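Speaker notes: Buying the Second Cell
Ginette Huet, for the Fernero equipment planning day, 7 July 2026

381 views 20 shares 2 comments

(Wait for the door to close. Say thank you to Agathe for the introduction, and do mention the coffee, she fought for it.)

Good morning, everyone. I'm going to talk about money for the next little while, and I promise to be as cheerful about it as anyone can be. I was asked to explain how we plan a purchase when the thing we're buying is a two-armed tabletop cell, and how we got a budget past Yannick Picard, who is sitting right there and who reads every line. Hello, Yannick.

I want to begin with the job itself, because that's where our first budget went wrong. We started with the arms. We had the quote from Ernlow on the table before we had one sentence written down about the work, and when I look back at that first spreadsheet I could cry a little. The work is sorting small hand tools into containers. So let's look at the work.
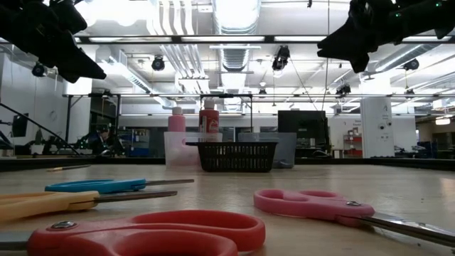 The line in our budget that grew the most was the one we called "sundries," and I'd like you all to go home and rename yours. We had put in a tiny amount, the kind of number you type so that the cell isn't blank, and then we sat down with Wycliffe Rashidi and made a proper list of everything the arms would need to practice on. Things wear out, things get dropped, and you want variety, or you learn very little about how the cell copes. Look at the scissors, a red pair and a blue and a pink and a yellowish one, and then the containers farther back, a clear one, a black mesh basket, a gray bin. Every one of those is cheap by itself (bless the stationery aisle!) and every one has to be ordered, stored and replaced by somebody whose time also belongs in the budget. Wycliffe's finished list ran to 131 items. Please don't be shy about a long list. A long list in the spring is so much nicer than a purchase request every other morning in the fall.

(Pause here. Somebody always asks about the 131. The full list is in the shared folder, under "consumables," and I'm happy to send it around.)

The next thing is the part of the bill that has nothing to do with arms at all. I mean the table, the frame, the mounts, the cabling, the screen, and the floor space all of that sits on. When we asked Chauvin and Galler for their quotes alongside Ernlow's, we got three pieces of paper that couldn't be compared in any sensible way. One had the frame in it, one had the frame as an option, and one didn't mention a frame anywhere, so of course it looked like a wonderful bargain. Eugénie Marty took all three and copied them into a single sheet with the same rows in the same order, and wherever a row was empty she called the supplier and asked. It took her 2 days, and I'd say it was the best money we spent all year.

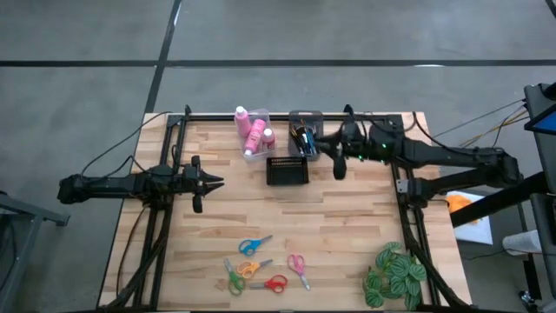

Should you budget for spare grippers in the first year, or wait until one fails?
Put them in the first year. A spare on the shelf costs you one line in the budget, and waiting for a delivery can cost you weeks of a cell standing still while you go on paying for the room and the people.

I'll add to that, and I know I'm wandering a bit, but ask your supplier whether the fingers can be bought separately from the gripper body. We didn't ask the first time. We bought whole units, lovely boxes, very nice foam, and much more hardware than we needed.

(If time is short, skip to the calendar.)

Fingers deserve a conversation of their own, too. Have the people who will run the cell in the room when you choose them, and bring samples of your own objects to the supplier's demo. Flat things lying on a flat table are a fair thing to ask about, and you'd be surprised how many demos are done with a nice chunky cube.
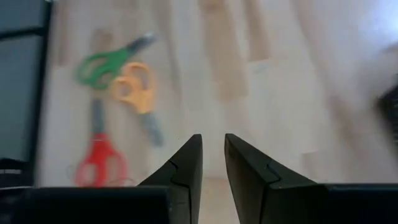 Gripper fingers over the table, with green, orange and red scissors to the left.

Now the calendar, and then I'll let you get to the coffee. Our budget closes in November, so we count backward from there. Quotes come first, then Eugénie's comparison sheet, then a visit to see each cell running, and then Yannick gets everything in one folder with 20 percent held back for what we forgot. He did ask me what we forgot. I told him that if I knew, it would have its own row!

(Thank Wycliffe and Eugénie by name. Questions. Agathe has the microphone.)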